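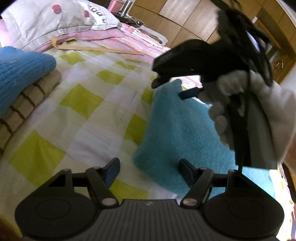
The Fung hand gripper is on the Skereck equipment list for teams entering the Clirisier student project. It is held and moved by the person using it, so a team can practise bedroom and laundry work before it has an arm of its own. The body is wide and flat with a ribbed plate down the centre and a large round pad on each side. Two jointed finger arms come up from the front and end in dark blue fingertip pads. Clirisier is about soft household things, and most of what teams record is like the checked quilt and plush teal blanket on this bed, with straps and knitted items lying among them.

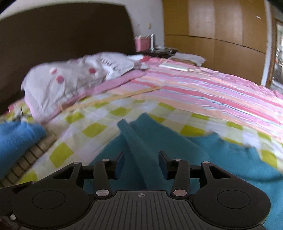 Fung gripper over teal cloth on a checked bed cover, fingers open.

What you get

Fung gripper with fingertip pads fitted
Spare pair of fingertip pads
Wrist cord
Camera and camera mount
Charging lead
Memory card
Carry case
Printed copy of the Clirisier task sheet

The gripper weighs 600 g without the camera. The pads are held on with small screws and the driver is in the lid of the case. Grippers are made by Zerberg and come to us assembled, so please don't take the linkage apart. If a finger feels stiff or catches, send the whole thing back and we will swap it.

Setting up for soft items

Charge the camera the night before. Fit it to the mount, switch it on and open and close the fingers a few times with nothing between them. Both fingertips should show in the camera view when they are open and when they are shut. If one drops out, loosen the mount and tilt it down a little.

Work on a bed or a large table. Record one short clip per attempt and stop between attempts, even when the attempt went wrong. Failed grasps are kept and marked as failed on the log sheet. Long straps and drawstrings are allowed, but they can get into the joints, so keep an eye on them. Don't use the gripper on anything wet.

Teams that want a harder surface to work over can use a patterned cover. The task sheet doesn't ask for one. In the February round we had 1,363 clips from all teams together, over 1,000 of them on plain sheets, and we would like to see more patterns this time.

Who can borrow one

Any school or college team with a teacher named on the form. Each team can have 2 grippers. A team of one is fine. Younger pupils should have an adult in the room while they are recording.

Collection is from the Skereck workshop or we can post it. You pay the return postage. There is no hire charge for Clirisier teams, and other clubs should ask for a price.

Returns

Wipe the pads with a dry cloth and pick out any fluff from the pivots. Leave the memory card in the camera and put the log sheet in the case. Missing leads are charged at cost.

Requests for the next round close on June 30, 2025. Forms and questions about the kit go to Tamara Hodoroagă at the workshop. Please give the size of your team and say whether you already have a camera, as we have more grippers than mounts at the moment.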